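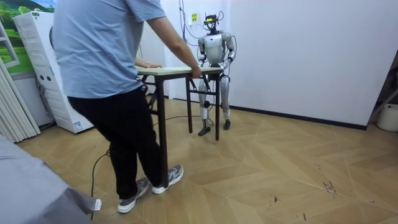

One person and one humanoid robot, with a narrow table between them.

Planning and Budgeting for a Two-Handed Helper: Household and Workshop Tips

By Tamsin Ferreira
Updated 31st May

Moving a small table is a fair test job for a humanoid robot. It needs two hands, a clear path and a second party at the other end. It is also the kind of job people have in mind when they start asking prices. The tips below are for a home workshop, a studio or a small rental space, and most of them concern what you should work out before you ask for a quote.

Write down the jobs first

Keep a list for two weeks. Put down every lift, carry and shift that takes two people, how long it took and what the item weighed. A bathroom scale is good enough for the weights. If the same table moves twice a day, that belongs at the top. If the heavy cabinet moves once a year, leave it off and hire help for it.

Ask each seller for the payload at arm's length as well as close to the body. The two figures can be far apart, and the lower one is the one to plan with.

Measure the room

Tape out a square on the floor for the robot and another for the person, then put the furniture you want moved between them. Walk through the job with a helper. You will need room to step back and turn, and many spare rooms come up short here.

Check these while you have the tape out:

Door widths, with the door open and the handle counted
Ceiling height, and what you could safely fix to the ceiling
Distance to the nearest outlet
Thresholds, rugs and loose floor panels
A parking spot out of the walkway

Plan the cables

Overhead cables need a proper anchor and enough slack for the full length of the walk. Have the anchor point looked at before you buy anything to hang from it. Floor cables are a trip risk for both parties, so price in cable covers, or run the line along the baseboard. At the Phromma workshop, where I help with purchasing, we spent $549 on cable covers, ceiling hardware and an electrician's visit. None of that was in the first budget.
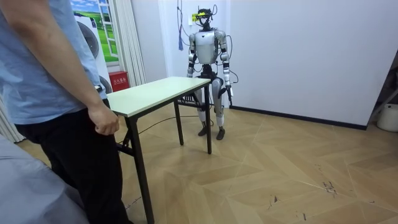 Robot behind the table, cables overhead and another on the floor.

Rent before you buy

Ask for a trial of at least 19 days. A shorter one gets eaten up by setup and learning. We looked at two suppliers, Helico and Culten. Helico would only rent by the month, with delivery extra. Culten offered the shorter term but charged for a training session. Once both were written out line by line, the totals were much closer than the headline prices.

Kheri Kashindye kept our trial log in a plain spreadsheet: date, job, minutes, who was in the room, and whether anyone had to step in. Keep that last column if you keep nothing else. A job that needs one person holding the far end and a second watching has not saved you any labor yet.

Costs that get left out

Delivery and unpacking. Ask if the crate goes back, and who pays.
Spare hands and fingers. Get the part price and the lead time in writing.
Batteries, if the unit runs on them. Ask about expected life and the replacement price.
Software fees. Find out what still works if you stop paying.
Insurance. Call your agent before delivery day.
Floor repair. Set a little aside for scuffs and dents.

Our list of extras came to about $1306 for the first year, on top of the rental. Yours will differ, but put a real number in the budget, even if it is a guess.

Choosing practice furniture

Start with something light that has a firm edge to grip. A small table with a metal frame works well. Avoid glass, drawers that slide open and anything on casters. Tighten the screws and clear off the top before each session.

Folding tables need one more check – make sure the leg locks are fully engaged before anyone lifts.

Before you sign

Get the quote itemized, with an end date. Ask for the name of the person who handles repairs, and call that number once to see how long it rings. Our contact at Nerker, a repair shop, was Alper Karakaya, and he sent a parts list the same afternoon.

Keep the signed quote, the manual and the trial log together in one folder. Tape the emergency stop instructions to the wall at eye level.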